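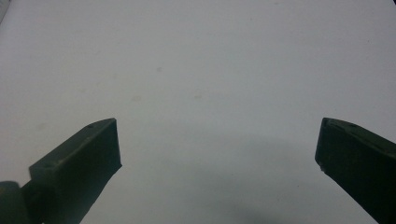 白い天板の日記

2025年7月22日　晴れ、夕方に少し雷

白い!
朝起きて最初に出た言葉がこれ。カーテンを開けたら作業机の天板がうっすら青みがかって見えて、歯も磨かないまましばらく眺めてしまった。つやがなくて、なめらかで、模様も何もない白。ずっとこういう面が欲しかったんだよなあ。

前の天板は茶色の木目で、あれはあれで好きだったのだけれど、細かい作業をすると黒いネジも茶色い糸くずも全部木目に溶けてしまう。針を一本落とした日なんて、見つけるまで晩ごはんが作れなかった。去年の12月にも手帳に「机、白にしたい」と書いてある。半年以上も何をしていたんだろう。たぶん毎週末、色見本を見て満足していた。

板は幅89センチ、奥行き61センチ。Clurkeroの端材コーナーで見つけて、棚の間で小さくガッツポーズをした。窓と本棚の間にぴったり入る寸法なんてそうそうない。帰りの電車では立てて抱えていたので、降りるころには腕がぷるぷるしていた。それでも気分がよくて、駅からの坂道はほとんど小走り。

塗料はVidusuraの水性のつや消し。白だけで棚が一段埋まっていて、あんなに種類があるとは思わなかった。黄みのある白、灰色寄りの白、真っ白。缶の番号は217で、見本では一番そっけなく見えた色。部屋の壁が少しクリーム色なので最後まで迷ったけれど、机だけきりっと涼しい色なのがすごくいい。夏に塗ってよかった。

塗りは3回。忘れないうちに手順を書いておく。

一回目。やすりをかけて、固く絞った布で拭いて、薄く。薄すぎて下の色が透け、正直かなり不安になる見た目だった。ここで足したくなるのを我慢して、ローラーを洗い、アイスを食べた。

二回目。急に白くなる!ここが一番楽しい。ローラーを転がすたびに、しゅわしゅわと小さい音がする。端のほうに塗料がたまりやすいので、最後に刷毛でなでた。小さい虫が飛んできたときは本気で叫んだ(止まらずに出ていってくれた、ありがとう)。

三回目の前に、目の細かいやすりで軽くなでる。この一手間をやるかやらないか、だいぶ悩んだ。せっかく白くなったところを削るのは勇気がいる。でも手のひらを滑らせたときの感じがまるで変わったので、次に何か塗るときも絶対にやる。粉は掃除機で吸ってから拭くこと。先に拭くと粉が練られて筋になる。右奥の隅で一度やった。

乾かしている間は机が使えないから、床に座って引き出しの中身を整理していた。出てくる出てくる。Talpurの方眼メモが四冊、どれも最初の二ページだけ使ってある。インクの出ないペンの束、何かの蓋、どこの家具のものかわからない六角レンチ。レンチは捨てる勇気がなくて、結局また引き出しに戻した。メモ帳は一冊にまとめようとして、昔の買い物リストを読みふけってしまい、気づいたらお昼を過ぎていた。大根ばかり買っていた時期がある。

作業机の決まりも作ってみた。

飲み物は横の棚に置く。
インクを使う日は下敷きを敷く。
カッターはマットの上だけ。
寝る前に乾いた布でひと拭き。

どこまで守れるかな。最後のひと拭きだけは、布を動かすのが気持ちいいので続く気がする。濡れ布巾でごしごしやると、つや消しの面はそこだけてかってくるらしい。缶の裏に小さい字で書いてあって、買う前に読んでおけばよかったと思った。読んでいても買ったけど。

面白いのは光のこと。前の天板はつやがあったから、天井の明かりが丸く映って、夜に字を書いているとその丸が目に入ってきた。今度の白は明かりがふわっと広がるだけで、どこを見ても落ち着いている。朝は青っぽく、昼は本当に真っ白、電球をつけると少し卵色に寄る。同じ板なのに一日じゅう顔が違うので、用もないのに部屋を覗きに行ってしまう。今日だけで何回行ったことか。

それと、暗い色のものが白の上だとものすごくきれいに見える!深い緑なんて特に、影になったところはほとんど黒に近いのに、光の当たる上の面だけがすっと灰緑に浮く。小さな丸い穴まではっきりわかる。前の机だったらきっと全部まとめて「暗いもの」だった。色を見るのに、下に敷く色がこんなに効くなんて。手持ちの緑の糸を端から並べてみたくなって、夕方に並べてみた。オリーブ色と思っていたのが一本だけ青緑だった。長いこと間違えて使っていたことになる。まあいいか。

雷が鳴ってきたので窓を閉め、塗料の匂いが少し戻ってきて、また開けた。網戸越しの風が涼しい。蓋をした缶は玄関の靴箱の下。残りは缶の半分くらいで、これだけあれば欠けたときの補修には困らないと思う。刷毛は洗ったけれど根元に白が残っていて、毛先がほうきみたいに開いている。Dudiaの安い刷毛だし、次は棚板に使って、それで引退かな。

そう、次は棚板!机が白くなったら、隣の本棚の茶色が急に重たく見えてきた。全部を白くするのはやりすぎだと思うので、塗るなら一番上の段だけ。本を下ろすのが大仕事だから、涼しくなってからでもいいかもしれない。いや、でも塗料は今ここにあるんだよなあ。気持ちはもうほとんど塗るほうに傾いている。

あとは椅子の高さ。板の厚みが前と少し違うみたいで、肘を置くとほんのちょっと肩が上がる。一段下げたら今度は足の裏がぺったりついて、これがなかなか快適。明日もう一日これで座ってみて決める。

買うもの。乾いた布を何枚か、目の細かいやすり、椅子の脚に貼るフェルト、あと牛乳。

寝る前のひと拭き、初日は完了。もう一回だけ見てから電気を消す。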